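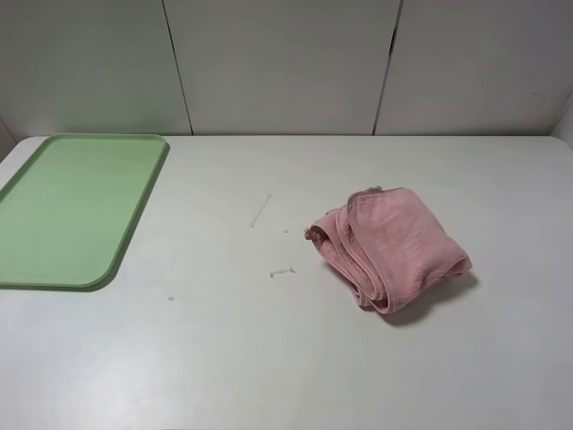 2 min read

Switching from a foam board to a used 6'8" fish, too soon?

Okay so I've been surfing for one full season on an 8-foot foamie and I am completely hooked. I get out before work when I can (6 a.m. if the tide cooperates) and I'm catching green waves most sessions, going left and right, and last Monday I linked three turns on one wave and yelled out loud like a little kid!

There's a used Plakix fish at the secondhand rack in Pisham for $148. Two old repairs near the tail, both sealed. I weigh 170 and swim a lot, so paddling isn't a problem. Our beach break is mushy till November and then it gets punchy. Should I grab it, or wait and get something in the middle? I can only store two boards.

Answer from Kedir Gebru

Three linked turns in your first season, that's great! I'd still go in the middle. A fish has plenty of float for its length, but going from 8 feet to 6'8" you will feel every inch of it at takeoff. The wave has to be steeper before the board lets go and you have less time to get up. In mushy surf that means a lot of paddling for waves that roll under you.

Look for something 7'2" to 7'6" with a rounder nose. I rode an Assefa 7'4" for two years and loved that thing to pieces (I still borrow it back from my sister). Ask the shop for the volume in liters, it's usually written by the stringer. At your weight I'd want to stay above 45 for now.

About the repairs: push on them with your thumb. If they feel soft or you hear a crackle, walk away. Check around the fin boxes too, hairline cracks there let water in and they're a pain to fix. And pick the board up next to another one the same size. A waterlogged board is heavy in a way you notice right off.

Keep the foamie whatever you do. Small summer days on a foamie are the best days there are.

Answer 2

Buy it. 148 is nothing, new ones are 580 around here. You'll be bad on it for a month and then you won't.

Answer 3

Could you borrow one first? The surf club at Wustivwood lets people take demo boards out on weekend mornings, and they have a couple of fishes in the pile. Two hours on one will tell you more than we can. Bring wax, they never have any. Also if you do end up on a fish, move your back foot farther back than feels right. I spent weeks standing in the center and wondering why it wouldn't turn!

Comments (3)

tidepooler: Second the thumb test. Mine crackled and I bought it anyway, lol.

mags_r: what fins come with it? Twin keels feel super different from a quad, worth asking

original poster: Keels! Going to try the demo this weekend and I'll report back. Thank you all so much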